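非営利組織の資金調達論 第8回講義資料
参加型募金イベントの収支構造と継続率

担当 Do-yoon Noh
演習担当 Berkay Karaca
改訂 2024-01-19

0 前回からの接続と今回の範囲

前回は、個人寄付を受領経路によって分類し、口座振替による継続寄付と単発寄付の会計上の取扱いを比較した。今回は参加型募金イベント、すなわち参加者が歩行、走行、水泳などの活動を行い、その活動に対して参加者の知人や勤務先が寄付をする形式を取り上げる。英語文献では peer-to-peer fundraising と表記されることが多い。本講義では参加型募金で統一する。

疾病啓発や研究支援の分野では、参加型募金は啓発活動と資金調達の両方の目的をもつものとして設計される。目的が複数あることは、費用の按分と成果の評価を難しくする。今回は主に収支と継続率を扱い、啓発効果の測定は第10回に回す。

前提知識は第3回の損益分岐点分析、第5回の使途指定寄付の区分経理である。未履修の者は配布済みの資料で補うこと。

1 用語の定義

以下の用語は、文献によって指す範囲が異なる。レポートでは本節の定義に従う。別の定義を用いる場合は、その旨を注記する。

主催団体
募金の受領主体であり、集まった資金の使途について説明責任を負う団体。会場の運営を外部に委託した場合でも、受領主体が移らない限り主催団体は変わらない。

登録者
所定の手続きを完了し、参加費の支払いが確認された者。申込みフォームの入力だけを済ませた者は含めない。

当日参加者
登録者のうち、当日の受付で出席が記録された者。天候の影響を強く受けるため、年度間の比較に用いるときは注意を要する。

募金参加者
登録者のうち、自分の募金ページまたは募金封筒を通じて、本人以外の者から少なくとも一件の寄付を受けた者。本人が自分のページに寄付した場合は、その一件だけでは募金参加者に数えない。

寄付者
募金参加者を支援する目的で金銭を拠出した者。登録者本人が寄付者を兼ねることもある。寄付者数の集計では名寄せの方法を明示する。

チーム
複数の登録者が共通の名称で登録した単位。職場、学校、家族、患者会などを母体とする。代表者一名を置き、主催団体との連絡はこの者が担当する。

総収入
参加費収入と寄付収入の合計。協賛金を含める団体と含めない団体がある。本講義の計算では、特に断らない限り協賛金を含めない。

純収入
総収入から直接費を差し引いた額。間接費の配賦後の額を示すときは「配賦後純収入」と書く。

2 収入の構成

2.1 参加費

参加費は、参加という役務への対価としての性格と、寄付としての性格を併せもつことがある。飲食、記念品、保険などの便益が参加費に見合う水準で提供されるなら、対価部分が大きいと考えるのが自然である。便益がほとんどなければ、寄付部分が大きくなる。どちらとして処理するかは各国の税制と会計基準に左右されるため、実務では必ず現地の規定を確認する。

設計上の論点は価格水準である。参加費を高くすれば登録者数が減り、収入の確実性は増す。参加費を低くすれば登録者数は増えるが、募金をまったく行わない登録者の割合が上がる傾向がある。後者では登録者数という見かけの指標が改善しても、一人当たりの寄付収入が低下する。広報用の指標に登録者数を選んでいる団体では、この低下が見落とされやすい。

2.2 寄付収入

参加型募金の寄付収入は、次の恒等式で分解できる。

寄付収入 = 登録者数 × 募金参加率 × 募金参加者一人当たり寄付額

募金参加率は、募金参加者数を登録者数で除した値である。一人当たり寄付額は、さらに一人当たり寄付件数と一件当たり寄付額に分解できる。

一人当たり寄付額 = 一人当たり寄付件数 × 一件当たり寄付額

分解の利点は、どの因子が変化したかを切り分けられる点にある。寄付収入が前年より減ったとき、登録者が減ったのか、登録者が募金をしなくなったのか、寄付の依頼先が狭まったのか、一件の金額が下がったのかによって対応は異なる。総額だけを理事会に報告する団体では、原因の議論が担当者の印象に依存する。

2.3 最低募金額の設定

登録者に最低募金額を課す方式がある。未達の場合に差額を本人が負担する厳格な方式と、目標として示すだけの緩やかな方式に分かれる。厳格な方式は収入の予測精度を高める一方、初参加者の登録を抑制する。患者本人や家族が多く参加する行事では、経済的な負担を理由とする離脱が生じうるため、免除枠の設計が必要になる。

緩やかな方式では、目標額の初期値が参照点として働く。募金ページの目標欄をあらかじめ入力した状態で表示すると、登録者の多くがその値を変更しない。初期値を高くしすぎれば、達成率の低いページが並び、後続の寄付者の行動に影響する。初期値を低くしすぎれば、早期に達成したページで依頼活動が止まる。達成時に次の目標を提示する機能は後者への対策である。

2.4 企業の上乗せ寄付

勤務先が従業員の集めた寄付額に応じて上乗せをする制度を、マッチング寄付と呼ぶ。比率、上限額、申請期限の三点が制度ごとに異なる。入金がイベント終了から数か月遅れることも多く、会計年度をまたぐ場合がある。約束の段階で収益として計上できるかどうかは、条件の有無によって判断する。条件付きの約束は、条件が満たされるまで収益に計上しない。
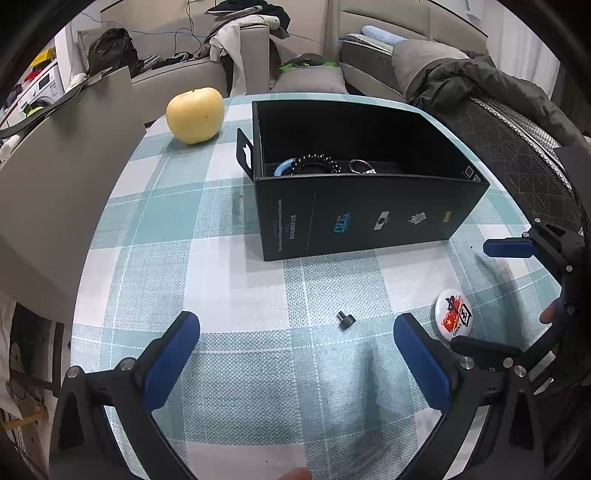 3 費用の構成

3.1 固定費と変動費

固定費は登録者数にかかわらず発生する費用である。会場使用料、音響設備、基本的な警備、救護所の設置、許認可の手数料、登録システムの基本料金が典型である。変動費は登録者一人ごとに増える費用で、記念品、飲料、ゼッケン、傷害保険料、決済手数料の一部が該当する。

両者の中間に位置するものとして、階段状の費用がある。仮設トイレ、救護要員、送迎車両は、一定の人数を超えるごとにまとまった単位で増える。損益分岐点を計算するときに階段状の費用を固定費に含めると、人数の上限付近で純収入を過大に見積もることになる。計画書には、固定費の前提となる人数の範囲を記載する。

3.2 計算例

Drirolberg で開催される周回歩行型の行事を考える。登録者数300人、参加費は一人8ユーロ、登録者一人当たりの寄付収入は46ユーロとする。変動費は一人8ユーロ、固定費は4,600ユーロである。

参加費収入 8 × 300 = 2,400
寄付収入 46 × 300 = 13,800
総収入 2,400 + 13,800 = 16,200
変動費 8 × 300 = 2,400
直接費合計 2,400 + 4,600 = 7,000
純収入 16,200 - 7,000 = 9,200

一人当たりの限界利益は 8 + 46 - 8 = 46 ユーロであるから、損益分岐点となる登録者数は次のとおりである。

4,600 ÷ 46 = 100人

費用率(直接費 ÷ 総収入)は 7,000 ÷ 16,200 = 0.432、すなわち43.2%となる。投下費用に対する純収入の倍率は 9,200 ÷ 7,000 = 1.31 である。

3.3 感度の確認

上の例で募金参加率が60%であったとする。募金参加者は180人、募金参加者一人当たりの寄付額は 13,800 ÷ 180 = 76.67 ユーロになる。

登録者数と募金参加者一人当たり寄付額が変わらず、募金参加率だけが46%に低下した場合を計算する。募金参加者は138人であり、寄付収入は次の値になる。

13,800 × 46 ÷ 60 = 10,580

総収入は12,980ユーロ、直接費は7,000ユーロのまま、純収入は5,980ユーロである。費用率は 7,000 ÷ 12,980 = 53.9%に上昇する。登録者数は300人で変わらないため、登録者数だけを見ていると変化を検出できない。純収入の減少率は35.0%、寄付収入の減少率は23.3%である。純収入の減少率のほうが大きいのは、直接費が下がらないことによる。

各自、登録者数が同じ比率で減少した場合についても計算し、純収入の差がどの費目から生じるかを確認しておくこと。変動費が減る分は参加費収入の減少と相殺される。したがって本例の純収入は、登録者数の減少でも募金参加率の減少でも同額になる。この一致は参加費と変動費を同額に置いたことによるもので、一般には成立しない。

3.4 間接費の配賦

常勤職員の人件費、事務所の賃料、情報システムの維持費は複数の事業に共通する。参加型募金に配賦する基準としては、従事時間、占有面積、取引件数などが用いられる。従事時間を基準とする場合は、時間記録の様式をあらかじめ定め、事後の推計を避ける。年度末にまとめて記入された時間記録は、監査上の証拠力が弱い。

無償で提供された役務と物品の扱いも決めておく。会場が無償で提供された場合、費用は表面上ゼロになるが、翌年も同じ条件が得られる保証はない。内部管理用の収支表では、有償で調達した場合の見積額を参考欄に記載することが望ましい。

3.5 共同費用の按分

行事が啓発活動を兼ねる場合、直接費の一部を啓発事業費に区分する団体がある。検診を促す展示、専門職による相談、資料の配布などが明確に行われていれば、按分には根拠がある。問題になるのは、募金の呼びかけに短い啓発文を添えただけの印刷物の全額を事業費に区分する例である。費用率は外見上低下するが、活動の実態は変わらない。

按分を行う場合に文書化すべき事項は、対象となる費目、按分の基準、基準を選んだ理由、前年度からの変更の有無である。基準を変更した年度については、旧基準による数値を併記する。

4 費用率の解釈

費用率は寄付者向けの指標として広く使われるが、単独での比較には適さない。理由は少なくとも次の点にある。

第一に、開催回数による違いがある。初回の行事では備品の購入、システムの設定、様式の作成が集中する。備品を複数年で償却するか、初年度に全額を費用とするかによっても値が変わる。

第二に、規模の違いがある。固定費の割合が高い行事では、登録者数が増えるほど費用率が下がる。小規模な地域の行事と大規模な都市の行事を同じ基準で評価すると、前者は構造的に不利になる。

第三に、手法の違いがある。既存の継続寄付者への依頼は費用が低く、新規の寄付者の獲得は費用が高い。参加型募金は新規寄付者との接点を作る機能をもつため、単年度の費用率には将来の寄付に対する支出が含まれる。この将来分を評価に入れるには、次節の継続率が必要になる。

第四に、定義の違いがある。分母に協賛金を含めるか、分子に間接費を含めるかで、同じ行事の値が大きく動く。公表資料を比較するときは、注記を読み、可能であれば組み替えてから比較する。

5 継続率

5.1 三つの継続率

参加型募金の継続率には、対象の異なる三種類がある。登録者継続率、チーム継続率、寄付者継続率である。いずれも、前年度の対象のうち今年度も同じ区分に該当する者の割合として計算する。今年度の対象を分母に置いた値は「再参加者構成比」であり、継続率とは別の指標である。演習では例年この取り違えが多い。

5.2 計算例

Vutden で開催される行事について、前年度のチーム数が60、そのうち今年度も登録したチームが46、新規チームが8であるとする。

チーム継続率 46 ÷ 60 = 76.7%
今年度のチーム数 46 + 8 = 54
再参加チーム構成比 46 ÷ 54 = 85.2%

構成比のほうが高く出ている。新規チームの獲得が少ないほど構成比は上がるため、構成比の上昇を「定着が進んだ」と読むと誤る。逆に、新規チームが大幅に増えた年度には構成比が下がるが、継続率は変わらないことがある。

チーム数の純減は6である。離脱は14、新規は8であり、報告ではこの二つの値を分けて示す。純減だけを示すと、離脱が少なく新規も少ない場合と、離脱が多く新規も多い場合を区別できない。

5.3 名称の変更と分割

チーム継続率の計算では、同一性の判定が問題になる。名称が変わっても代表者と構成員の多くが同じであれば継続とみなすのか、名称が同じでも構成員が全員入れ替わった場合はどうするのか。職場を母体とするチームは、組織の改編に伴って名称が変わりやすい。一つのチームが二つに分かれることもある。

判定の規則には複数の方式がある。代表者の識別番号による方式は運用が容易だが、代表者の交代を離脱と数える欠点がある。母体組織による方式は交代に強いが、母体をもたない家族や友人のチームには適用しにくい。実務では、代表者の番号で機械的に照合した後、一致しなかったチームについて母体と名称を手作業で確認する二段階の方式が用いられる。手作業の判定結果は、判定者と根拠を添えて保存する。

5.4 離脱の内訳

離脱したチームには、代表者の転居や退職によるもの、募金対象への関心の変化によるもの、運営への不満によるもの、喪失体験に伴うものなどが混在する。疾病に関わる行事では最後の類型を無視できない。離脱理由を尋ねる調査票は、選択肢に含める文言に配慮し、回答を必須にしない。

調査票の回収率は、継続者より離脱者で低くなる。したがって、回答者の満足度の平均は全体の満足度を過大に示す可能性が高い。回収率を継続者と離脱者に分けて報告するだけでも、読み手の解釈は改善する。

5.5 代表者の引継ぎ

チーム継続率に最も強く関係する要因の一つが代表者の交代である。代表者は登録手続き、構成員への連絡、募金封筒の回収を担うため、交代時に情報が失われやすい。主催団体の側でとりうる措置としては、副代表者の登録欄を設けること、前年度の登録情報を新しい代表者に引き継ぐための同意を事前に得ておくこと、開催後の早い時期に次年度の代表者を照会することが挙げられる。

照会の時期は、5月に開催する行事であれば夏の休暇期に入る前が目安になる。翌年の登録開始まで連絡を置かない運用では、連絡先が無効になっている割合が高くなる。 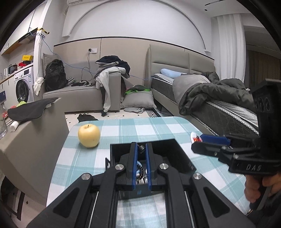

6 現金と募金封筒の管理

6.1 封筒方式の位置づけ

オンラインの募金ページが普及した後も、職場や近隣での依頼には封筒が使われる。封筒方式は寄付者の属性を選ばない利点がある一方、記録の欠落と現金の滅失という二つのリスクを伴う。受領書の発行に必要な氏名と住所が判読できない例も一定数生じる。

6.2 統制の基本

封筒には連番を付し、配布時に番号と受取人を台帳に記録する。回収時には未使用の封筒も含めて番号を照合する。開封と計数は二名以上で行い、計数表に両名が署名する。計数の担当者と銀行への入金の担当者は分ける。入金額と計数表の合計が一致しない場合は、差額を調整せずにそのまま記録し、原因の調査結果を別紙に残す。

未回収の封筒については、登録者を経由して照会する。番号の照合を行わない運用では、未回収と未使用の区別がつかず、滅失の有無を事後に確認できない。封筒の配布枚数を一人につき一定数に制限し、追加の配布を申出制にすると、未回収の件数は抑えられる。

6.3 当日の現金

当日受付での参加費、物品の売上、会場の募金箱は、封筒とは別に管理する。受領の区分が混ざると、課税対象の売上と寄付の区別ができなくなる。釣銭の準備金は開始時と終了時に計数し、差し引いた残額を売上とする。募金箱は封印番号を記録し、会場で開封しない。

現金を会場に長時間保管することは避ける。途中で回収する場合は、回収の時刻、箱の番号、引渡しと受取りの担当者を記録する。回収の時刻を事前に広く共有する必要はなく、担当者のみが把握していればよい。

6.4 演習用システム

演習では登録管理ソフト Mutley の教育用環境を使用する。扱う機能は、チームの登録、募金ページの集計、封筒台帳の出力の三つである。決済機能は無効にしてある。出力ファイルの文字コードと日付形式は、表計算ソフト側の設定と一致しないことがある。取込み後に件数と合計額を必ず照合すること。アカウントの発行と障害の連絡は Berkay Karaca が受け付ける。

7 事例検討 Ma 財団

Ma 財団は地域の患者支援を目的とする団体で、Vutden と Drirolberg の二か所で参加型募金を開催している。会計は財団本部に統合されているが、登録の受付は各地で行う。検討の対象は次の三点である。

7.1 使途の表示

財団の募集要項には「患者支援のために使用します」と記載されている。Vutden の募金ページでは、地域内の通院支援に使うと書かれたものが複数確認された。後者の文言は、寄付者が使途を特定して拠出したと解される可能性がある。主催団体が作成した文言でなくても、募金ページが主催団体の管理下にある以上、放置すれば使途指定の有無をめぐる問題が残る。

対応としては、募金ページの自由記述欄に主催団体の定めた使途文を固定で表示し、登録者の文章をその下に置く方法がある。既存のページについては、該当する寄付を区分して経理するか、寄付者に確認するかを決定する。確認を選ぶ場合、期限までに回答のない寄付をどう扱うかを事前に定めておく。

7.2 地域間の費用の配分

二か所で共通に使用する備品の購入費は、従来、登録者数の比率で配分されていた。一方の登録者数が減ると他方の負担が増え、実際の使用状況が変わらないにもかかわらず費用率が変動する。使用日数による配分に変更する案が出ているが、保管と運搬の費用をどちらに含めるかで意見が分かれている。

変更の是非を論じるときは、費用率の変動を抑えることと、費用の発生原因を反映することを区別する。前者だけを理由とする変更は、会計方針の恣意的な変更とみなされるおそれがある。

7.3 個人情報の利用

登録者の連絡先は、行事の運営のほか、翌年度の案内と継続寄付の依頼に使われている。登録時の同意文には運営上の連絡のみが明記されており、継続寄付の依頼まで含むかどうかは文言から明らかでない。寄付者の連絡先についてはさらに慎重な扱いを要する。寄付者は特定の登録者を支援する意思で拠出しており、主催団体との関係を望んでいるとは限らない。

同意の取得は目的ごとに分け、初期状態で選択済みにしない。分割により継続寄付の依頼対象は減るが、同意を得た者の反応率は上がるため、依頼件数だけで影響を評価しない。

健康に関する情報には別の配慮が必要である。登録の際に、患者、家族、支援者の区分を尋ねる団体があるが、この区分は健康情報に該当しうる。当日の進行上必要な場合でも、収集の範囲と保存期間を限定し、募金の依頼対象の選別には使用しない。

8 年間工程

5月開催の行事を想定した標準的な工程を示す。規模と許認可の要件によって前後する。

前年の開催直後
 計数と入金の確認、封筒台帳の締切り、チーム代表者への礼状
前年の夏まで
 決算、継続率の算定基礎の確定、次年度代表者の照会
前年の秋
 会場の仮予約、予算案、固定費の前提人数の設定
前年の冬
 許認可の申請、救護計画、登録システムの設定変更と試験
当年の年初
 登録開始、募金ページの公開、使途文の最終確認
開催前月
 封筒の配布状況の照合、保険の人数確定、階段状費用の見直し
開催当日
 受付記録、現金の区分管理、事故と苦情の記録
開催後
 未収金の管理、マッチング寄付の申請期限の確認、報告書の公表

中止の判断基準は、登録開始前に文書で定める。判断者、判断の時刻、参照する気象情報、参加費の扱い、受領済みの寄付の扱いを含める。寄付は返金しないと定める場合も、その旨を寄付の受付画面に表示しておく。中止となった年度の継続率は、登録の時点で算定すれば他の年度と比較できる。当日参加者を基準とする指標は算定しない。

9 課題

課題1
3.2の例について、参加費を二倍にしたところ登録者数が二割減少し、登録者一人当たりの寄付収入は変わらなかったとする。総収入、純収入、損益分岐点、費用率を求め、元の値と比較せよ。費用率の変化を寄付者に説明する文章を300字以内で付すこと。

課題2
5.2の例について、離脱した14チームのうち、後に二チームが名称変更による継続と判明した。新規の8チームのうち二チームがこれに対応する。継続率、構成比、純減の値を修正し、どの値が変わりどの値が変わらないかを述べよ。

課題3
7.1から7.3のうち一つを選び、Ma 財団の理事会に提出する検討メモを作成せよ。論点、選択肢、推奨案、推奨案の費用とリスクを含めること。根拠とする規定は、自分が選んだ一つの国のものに限定する。

提出は講義サイトの所定の欄から行う。計算課題は途中式を含む表計算ファイルと、説明を記した文書の両方を提出する。セルに値を直接入力したファイルは採点の対象としない。

10 補足

費用率と継続率を組み合わせた生涯価値の推計は次回の範囲である。推計には割引率の設定が必要になるため、第2回で配布した現在価値の表を持参すること。前回の小テストの講評は Do-yoon Noh が次回の冒頭に行う。

用語の訳について質問があった。fundraising cost ratio は「費用率」、retention rate は「継続率」、lapsed donor は「休眠寄付者」とする。休眠とみなす期間は団体によって異なるので、数値を引用する際には必ず期間を併記する。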